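Flindville Hall kitchen group — minutes, 21 May 2020

Present: me (taking notes, so forgive the rambling), Madalena Garcia and the Ferkton lot. Apologies from Paisan.

Last month's minutes agreed. The fund stands at 2,747, and we said we'd keep 2,000 of it back for the boiler.

Madalena brought up the tablecloths again! We own 78 and half of them never leave the cupboard. Agreed to pass the plain ones to Erkia in June — I'll ring them.

Next, the little round table. I love it dressed up, but do we want washing-up things on good lace? Long chat, no vote.
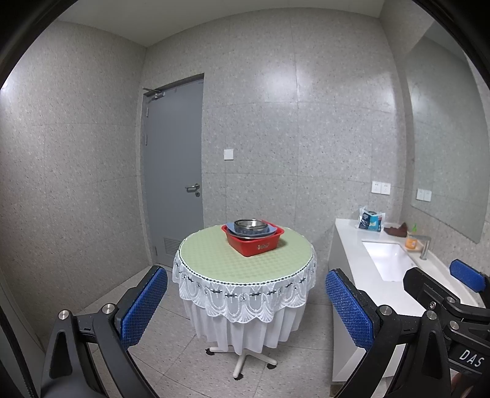 2 min read

The pale green cloth stays on top and the lace skirt stays under it. Madalena wants the red basin, the blue tray and the steel bowl moved to the kitchen shelf, and I said I'd do it (I will, I promise). The table itself can stay where it is, on its casters.

Any other business: tea towels, put off till June.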